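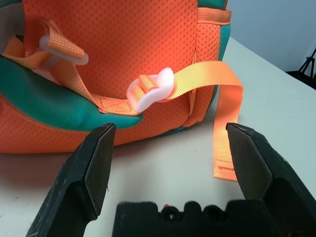
# The arms on the packing benches: your questions

*Staff page, Brenen returns and repairs. Ask Marcelino Lorente if yours isn't covered.*

**Is the arm taking my job?**
No positions go before August. After that the roster gets reviewed, as it was every year before we had arms to blame. Anything in writing will go up on the lunchroom board first.

**What does it do all day?**
Straps, mostly. Backpacks come back from customers with the webbing every which way, and the arm is learning to find the buckle, take hold of the loose tail and draw it through. Anyone who has done 200 of these in a shift is welcome to feel sentimental about it.

**How good is it?**
It has had 3,828 tries so far. Zips are still yours. So is anything with a smell.

**Who sorts the bags now?**
You do. Grading stays with people: torn mesh, cracked buckles, stitching that has let go. The Cekatora software offers an opinion on screen and you can overrule it with one key. Please do. It once graded a lunchbox as a daypack.

**My wrists were wrecked from the old bench. Do I have to go back to it?**
Tell Marcelino. Two people have already moved to inspection on the same pay grade, and there's room for more.

**Do I need training?**
Yes, 2 hours, paid, and you'll be shown how to stop the arm before you're shown how to start it. The red button works for everyone, including casuals.

**Is the camera on the wrist watching me?**
It looks at whatever the gripper is pointed at. If you lean in, you'll be in it. Footage isn't used for timing staff – that's in the agreement, clause and all.

**Can we name it?**
The labels say Flaltard and Wunderlich. Those are the bench names and they're staying. Whoever stuck the googly eyes on Wunderlich, they were over a sensor.

**It's dropped a strap and is just sitting there. What now?**
Press pause, lay the strap flat, step back, press resume. If it sulks twice, log it and finish the bag by hand.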